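Household Task Readiness Checklist: Bedroom Reset, Two-Finger Grippers

3/19/26
By the Plusgate Home Tasks Desk
7 min read
24 shares | 10 comments

Scope. This checklist is used at Plusgate to decide whether a bedroom can be handed to a machine, in whole or in part, and at what level of supervision. It covers bed making, folding throws, returning clothes to a rail and picking small items off soft surfaces. It does not cover vacuuming or window cleaning. Kitchens have their own list.

Each item is marked Pass, Partial, Fail or Not Assessed. A Partial means the machine can do the item with a person in the room who is allowed to step in. A Fail means a person does it. Comments are by the inspecting technician and are left as written.

Section 1. Before any motion

1.1 Emergency stop reachable from the door and from the far side of the bed.
Pass. Two stops required in any room where the bed blocks the direct path.

1.2 Payload limit set for soft goods.
Pass. Set to 600 grams per arm for this list. A double blanket weighs more than that, but it is dragged and not lifted clear, so the limit stays. Do not raise it to get a lift to finish.

1.3 Loose cords identified and marked as keep-out.
Partial. Cords along walls are detected in good light. White cord on a white wall or pale floor is missed often enough that a person should mark it by hand on the room map.

1.4 Pets out of the room, including from bedding and pet beds.
Pass, by person only. The detector on the Sturnus base does not separate a sleeping animal from a plush cushion with enough margin. We do not accept a detector reading for this item.

1.5 Casters locked on clothes racks, stools and desk chairs.
Fail for the machine. The foot levers are too small and too low. Where a rack has no locks, push it against a wall before the run.

Section 2. Gripper condition

2.1 Finger pads clean, seated and free of lint.
Partial. Check after every bed. Fleece sheds, and the ridges fill. Grip on a thin hem drops well before the pads look dirty. Wipe with a dry brush, no solvent.

2.2 Full open and full close with no binding at the pivots.
Pass.

2.3 Long fibers cleared from the linkages.
Partial. Shaggy throws and fuzzy coats wind into the cutouts. The fault log shows this as a motor overload, so an operator who has not seen it before will look in the wrong place.

Section 3. Bed

3.1 Find two corners of the fitted or bottom sheet.
Pass on flat cotton. Partial on plush, where the edge is thick and the corner does not stand out from the top.

3.2 Pull a crease out of the sheet without shifting the mattress.
Partial. One-arm pulls move the crease to the other side. Two-arm pulls work if both grips are on the same edge. Inthorpe reports the same result with a different arm.

3.3 Find a corner of a bunched blanket.
Fail. This is the item that stops most full-room runs. In the Plusgate log, 782 attempts were made on bunched blankets of mixed types, and nearly all of the failures came from grabbing a fold and treating it as an edge. Printed patterns make it worse. Lettering that disappears into a fold reads as a border. Once a person has laid one edge flat, the item can be tried again as 3.4.

3.4 Fold a blanket with one edge already flat.
Pass at 24 seconds per fold or slower. Above that speed the second layer slides.

3.5 Place pillows square to the headboard.
Pass. Keep the approach low. A pillow pushed into a padded headboard can mark piping or trim.

3.6 Tell bedding from items left on the bed.
Partial. A plush item on a plush blanket is likely to be handled as one object. Small packets near a blanket edge get folded in. The person should clear the bed first, or the run should start with a pick pass and a stop for confirmation.

Comment on 3.6: a room of ordinary difficulty for this item. Blanket in thick folds toward the head, long fluffy item standing on the right half of the bed, small packet on the sheet close to the blanket. Marked Fail for unattended work, Partial with a person present. 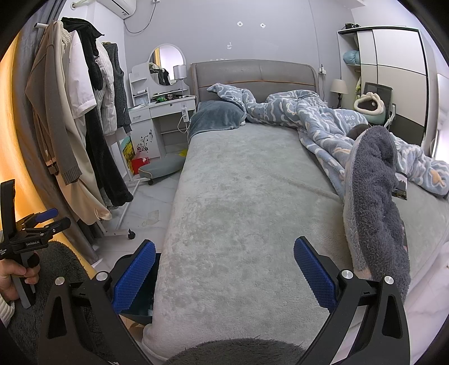

Section 4. Clothes rail

4.1 Return a garment on its hanger to the rail.
Pass if the gap is at least as wide as the open jaws. Crowded rails need a second arm to hold the gap.

4.2 Put a garment on a hanger.
Fail. Ulloa showed this with a stiff shirt on a bench jig. We have not repeated it with a coat, and a knit stretches off the shoulder.

4.3 Straighten a garment thrown over the rail.
Fail. Long fuzzy items slide off once lifted. A person should hang or remove them before the run.

4.4 Keep hems off the floor and out of the caster path.
Partial. Detected, not corrected. The machine stops and asks.

Section 5. Sign-off

5.1 Room cleared for supervised work: Yes, items 1.4, 1.5, 3.3, 4.2 and 4.3 to be done by a person.
5.2 Room cleared for unattended work: No.
5.3 Next review of this list: June. Item 3.3 to be rerun on the Sturnus base with the new edge finder. No change to item 1.4 is planned.

Technician's note. On time alone, a person makes the bed faster than the supervised machine does, and the supervising person is standing there anyway. The case for using it at present is data on 3.2 and 3.4. Sites asking about labor savings should be sent the timing sheet along with this list.

10 comments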